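Inside the old office towers — a small gallery

We've got a stack of old desktop towers to get through this autumn, and I've fallen a bit in love with the insides of them. They came to us from Cestolach when the Ristthorpe office closed its upstairs floor in October, and for years they'd done nothing more glamorous than sit under desks and gather fluff. So, a couple of pictures and rather a lot of chat (sorry, you know what I'm like).

Most people only ever see the front of a computer, with its power button and the one USB socket that works. Lay it on its side, take the panel off and it's a little town in there! Streets of cable, a big metal shed for the drives, the power supply stretched along the front like a bus depot. I always have a good look before I touch anything. Spyros Christodoulou says I'm slow, and I am, but I've only lost 4 screws since we started and he can't say the same.
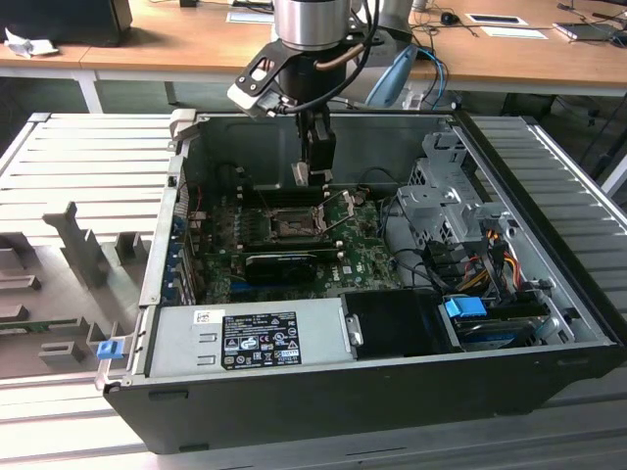

My favourite bit is the processor socket. When the processor is out and the little lever is up you get to see all those tiny pins, and they're finer than you'd ever think. Please don't poke them. I bent one on my very first machine with the corner of a sleeve and spent the rest of the day with a magnifier and a sewing needle, getting more and more cross. These days I roll my cuffs up first and keep a box of the plastic socket covers from Stergiou at my elbow — they cost next to nothing and they've saved me a good deal of swearing.

Memory is much friendlier. You press the clips at the ends, the stick pops up and out it comes. We've pulled over 300 sticks so far and they all go into old egg boxes, sorted by size, with a bit of tissue between the layers until the proper bags turn up. The egg boxes were Rajkumari's idea and she'd like it known.

Then there's the wiring. I love that the power leads come in such cheerful colours when the rest of the machine is so grey. Yellow, red, orange, all bundled together and tucked in by the drives where hardly anyone will ever see them. If you're taking one apart at home, photograph the cables before you unplug a single one. I used to trust my memory and my memory is dreadful.

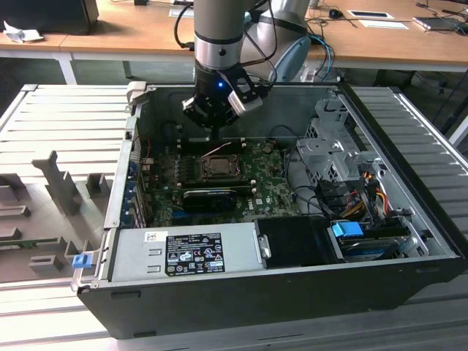
Side panel off, socket bare, graphics card still in its slot, and DELL in white letters on the board underneath it.

A few things people have asked me since the last page went up. Yes, the drives all come out and are dealt with separately, and no, I don't look at what's on them! The power supplies stay shut. I don't open those and neither should you, however tempting it is to get at the dust. Graphics cards get a soft brush and a blow through the fan, holding the blades still with a fingertip so they don't spin.

Cases in decent shape are wiped down and put back together with whatever we have that matches. The scruffier ones go to Verkell for the metal, and they like them stripped bare, so that's where all the fiddly little clips and latches come off. I keep the blue ones in a jam jar. I've no plan for them at all, they're just a nice blue.

It takes me 30 minutes to go through a tower if the screws behave, and most of an afternoon if somebody has been in before me and rounded the heads off. I'll add more pictures once we've started on the small flat ones that lived behind the reception desk. If you've got spare anti-static bags in a drawer, any size, drop them in with Rajkumari before four o'clock and she'll find you a biscuit.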